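Notes from the returns room

A few of you asked what came of the picking arm after my grumbling in June, so I'll try to be fair to it. I work in returns at Hedlund, which handles the stuff people send back to a handful of online shops. Shoes, bags, small household things, toys, the odd item that none of the shops we deal with has ever sold. It comes in mixed, it gets tipped into bins, and somebody takes each thing out, looks at it, and decides where it goes next.

The somebody was me and the other people on the early shift. Now there is also a bench at the Usberg end of the building with a robot arm on it, and a project name, Rumamier, that I still can't say without feeling like I'm ordering a dessert. The project belongs to an outside firm called Brarnmont. They set up the bench, they look after the software, and they are the ones who tell our managers what the numbers mean. I'd feel better if those were three different outfits.

The pitch we got was on a Monday at the end of shift, everyone standing with their coats on. The arm would take over the "low-value touches." That's their phrase for picking a thing up out of a bin. We would be freed for judgment work, meaning the looking and deciding. I remember thinking that I do my looking while I pick up. You feel that a shoe is heavier than it should be and there's a sock in it, or that a zipper pouch has somebody's keys inside. By the time it's in front of my eyes I've made up half my mind. Split those into two jobs and the second one gets harder.

I said so, and the man from Brarnmont wrote it down, and I have not seen it since.

So what has changed? The first thing is the pace. Before, a bin was a bin. Some were easy and you sailed through, some were a tangle of straps and you slowed down, and over a morning it evened out. Now part of the work arrives one piece at a time, and the pieces come when the arm sends them. When it's doing well you can't look up. When it stops, you stand there. I used to decide when to take a breath, and I miss that more than I expected to.

The second thing is the tending. The arm has trouble with flat things lying flat, and with anything jammed into a corner under something else. When it can't get hold of an item after a few goes it flags the bin and waits for a person. That person walks over, goes through the steps on the screen, moves the item to a better spot, and starts it up again. On a bad day I've done that 8 times before lunch. It isn't hard work. It's a strange sort of work, though, tidying a bin so a machine can have another try at the thing you were just holding in your hand.

I asked whether those trips were being counted. They are not. The weekly sheet on the wall has the arm's picks, and last week it said 1000, in large type, with a little chart. A pick that came after one of us had shifted the item counts as the arm's pick. When I brought this up I was told that the sheet was "for trend only," and that human assists would be added in a later version. I would like to see that version before anybody uses this one to decide how many of us are needed on earlies.

Nobody has lost a job so far and I want that on the record. We were 5 on the shift when it came and we are 5 now. But two of the five are on contracts that end before the holidays, and no one can tell them what happens after that. Ask a supervisor and they say it depends on the trial. Ask what the trial has to show and you get a slide about flexibility.

My back is better, I'll give it that. Reaching down into deep bins all morning is a rotten way to treat your spine, and I've been doing less of it. One of the older hands who swore up and down that she would never go near the bench now asks for it on days when her shoulder is bad. She calls it sitting with the dog. I don't think she likes it any better than I do, but she can lift her arm over her head in the evening, and I'm not going to argue with that.

What bothers me is that the good part could have been had for a lot less. We asked for raised stands and tilting bins two years running. There was no budget. Then there was suddenly budget for Rumamier. I'm sure there are reasons for that, and I'm sure they were explained in a meeting with better chairs than ours.

There's supposed to be a second bench by spring. If it comes, I've asked for three things in writing: that the assists go on the sheet, that whoever is tending isn't also timed on sorting, and that we get to set how fast the pieces come down to us. I had a reply to the middle one. It said the point was noted and would be looked at alongside the other feedback.

I took one picture off the bench camera's screen with permission, for those who wanted to know what the thing looks like with its head in a bin. I'll write again when I hear about the contracts.

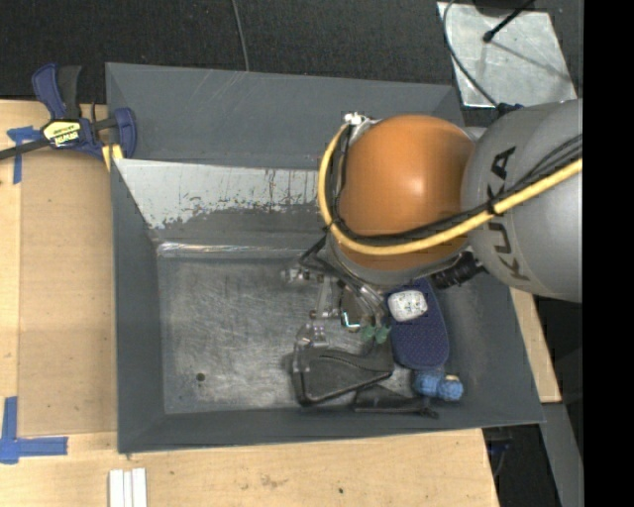

The arm at the bin, with the black case and a few other bits down in the corner.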